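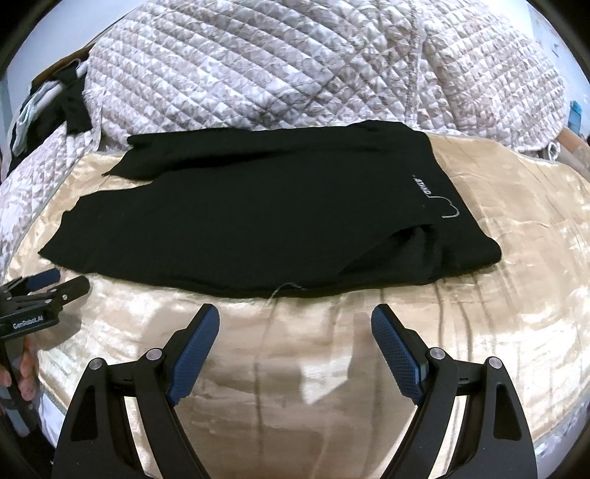

Huswood District Council
Library and Community Technology Advisory Committee
Minutes of the Regular Meeting
October 13, 2021, 6:30 p.m.
Meeting Room B, Huswood Civic Centre, and by videoconference

Present: Chair, Vice-Chair, four public members, Council liaison
Regrets: One public member (with notice)
Staff: Manager of Library Services, Coordinator of Public Computing, Recording Secretary
Guests: Representative of Clasa Community Networks; two members of the public (by videoconference)

1. Call to Order

The Chair called the meeting to order at 6:34 p.m. and confirmed that a quorum was present. Members attending by videoconference were asked to remain muted when not speaking and to indicate a wish to speak by using the raised hand function.

2. Approval of Agenda

The Manager of Library Services requested that item 7 (Device Lending Policy) be moved ahead of item 8 (Branch Wireless Coverage), the order having been reversed in the circulated draft.

Moved and seconded that the agenda be approved as amended.
CARRIED

3. Declarations of Interest

One public member declared an interest in item 6, being employed by a firm that has in the past supplied cabling services to Clasa Community Networks. The member undertook to leave the room for the discussion and the vote on that item.

4. Adoption of Minutes

A member noted that under item 5 of the previous minutes, the reference to the "Rawashdeh Road branch" should read "Rawashdeh Street branch". The Recording Secretary will correct the record.

Moved and seconded that the minutes of the June meeting be adopted as corrected.
CARRIED

5. Business Arising

5.1 Outdoor wireless at the Rawashdeh Street branch

Staff reported that the outdoor access point on the north wall has been relocated to the east wall, facing the parking lot. The previous location was shaded by the new canopy and the signal did not reach the benches. The branch has asked that the service remain on until 11 p.m. Council's parks bylaw requires the lot to be vacated at 10 p.m. and the two times will need to be reconciled. Staff are to confer with the Bylaw Services office.

ACTION: Manager of Library Services

5.2 Letter to Council regarding printing fees

The letter was sent following the June meeting. Council received it for information and referred it to the budget process. No further action is required of the Committee until the draft budget is released.

5.3 Accessible workstations

The height-adjustable desk for the Central branch has been delivered. The screen reader licence was renewed for a further year. A member asked whether the licence extends to the laptops used in off-site classes. The Coordinator of Public Computing advised that it does not, and that an extension would be priced for the next meeting.

ACTION: Coordinator of Public Computing

6. Presentation: Clasa Community Networks, Fixed Wireless Proposal for Selleo

The member who had declared an interest left the room at 6:52 p.m.

The representative of Clasa Community Networks presented a proposal for fixed wireless service to the Selleo area, which lies beyond the limit of the existing cable network. The proposal covers 355 households along the valley road and the two concession roads to the north. The service would operate from a transmitter mounted on the water tower, with a relay at the former Selleo schoolhouse.

The representative advised that the schoolhouse relay would require a power connection from the adjoining lot and that the landowner had agreed in principle. A site survey has been completed on the south side of the valley. The north side remains to be surveyed and will be done once leaves are down, and again in full leaf, as the tree cover along the creek is expected to affect service to the lower properties.

Members raised the following matters.

A member asked what a household would be required to pay on installation. The representative stated that the installation charge would be $118, covering the roof or pole antenna and indoor equipment, and that the charge could be spread over the first year's bills. Properties requiring a mast would be quoted separately.

A member asked whether a reduced monthly rate would be available to households receiving income assistance. The representative stated that Clasa does not have such a rate at present but would be prepared to discuss one if the District were to contribute to the capital cost of the relay. The Council liaison cautioned that no commitment of District funds could be given or implied at this meeting.

A member asked about data limits. The representative stated that no monthly limit was proposed, and that traffic would be managed in the evening if the relay became congested. The member asked that the terms of any such management be set out in writing, in plain language, before residents are invited to register.

The Vice-Chair asked about the use of the water tower. The Manager of Library Services advised that the tower is the responsibility of the Engineering department and that a structural review would be a condition of any licence of occupation. The cost of the review would ordinarily be borne by the applicant.

The Chair thanked the representative, who left the meeting at 7:25 p.m.

Discussion followed. Members were generally supportive of improved service to Selleo and noted that students in the area had relied on the library parking lot for school work during the closure of classrooms. Two members expressed concern that the proposal as presented contained no commitment on affordability. It was the sense of the Committee that the absence of a reduced rate should be drawn to Council's attention.

Moved and seconded that the Committee advise Council that it supports in principle the extension of fixed wireless service to Selleo, subject to (a) completion of the north side survey, (b) written terms respecting traffic management, and (c) further discussion of a reduced rate for eligible households.
CARRIED

The member who had declared an interest returned at 7:41 p.m.

7. Device Lending Policy

The Coordinator of Public Computing introduced the revised draft policy, which had been circulated with the agenda. The principal changes are an extension of the loan period for laptops from one week to three, the removal of the requirement for a credit card deposit, and a new provision for loans to residents without a fixed address, on the reference of a recognized service agency.

A member questioned the replacement charge of $800 for a lost laptop, which remained unchanged from the previous policy, and observed that the machines now in circulation are several years old. The Coordinator agreed that the figure reflected the original purchase price. Following discussion it was agreed that the charge should be based on the depreciated value of the device and that the Manager should have discretion to waive it in cases of hardship.

A member asked that the section on privacy state clearly that devices are erased upon return and that staff do not review browsing history. The Coordinator confirmed that this is current practice and will add wording to that effect.

The question of lending mobile hot spots separately from laptops was raised. Staff advised that the waiting list for hot spots is considerably longer than that for laptops, and that the carrier agreement comes up for renewal in the new year. The matter was deferred.

Moved and seconded that the revised Device Lending Policy be recommended to Council for approval, with amendments to the replacement charge and privacy sections as discussed.
CARRIED

8. Branch Wireless Coverage

The Manager of Library Services tabled the summary of coverage testing at the branches. Coverage at Central is satisfactory on both floors, with the exception of the local history room, where the masonry walls weaken the signal. An additional access point will be installed from within the existing operating budget.

At the Rawashdeh Street branch, users have reported being disconnected in the children's area. Testing did not reproduce the fault. The branch will keep a log until the next meeting.

Received for information.

9. Digital Skills Classes

The Coordinator reported that in-person classes resumed in September with reduced seating. The introductory email class and the class on using government services online are both full. The photo organizing class was cancelled owing to low registration and will be offered again in the spring.

A member suggested that an evening session be held in the Selleo hall. The Coordinator noted that the hall has no connection at present, and that the portable unit would be tested there before any session is advertised. Members also discussed whether printed handouts should be made available in larger type. Staff will bring samples.

ACTION: Coordinator of Public Computing

10. Correspondence

10.1 From a resident, respecting the removal of the public telephone at the Civic Centre. Referred to Facilities.

10.2 From the Huswood Seniors' Centre, requesting a donation of surplus monitors. Staff advised that surplus equipment must be disposed of under the District's asset policy, which permits transfer to registered non-profit organizations. Staff will respond.

11. Question Period

A member of the public asked whether residents of Selleo would be consulted before a decision is made on the water tower. The Council liaison replied that an application for a licence of occupation would come before Council in an open meeting, and that written submissions would be accepted.

12. Next Meeting

The next regular meeting will be held at the call of the Chair. Members unable to attend are asked to notify the Recording Secretary by noon on the day of the meeting.

13. Adjournment

Moved and seconded that the meeting be adjourned at 8:37 p.m.
CARRIED

Certified correct:

Chair

Recording Secretary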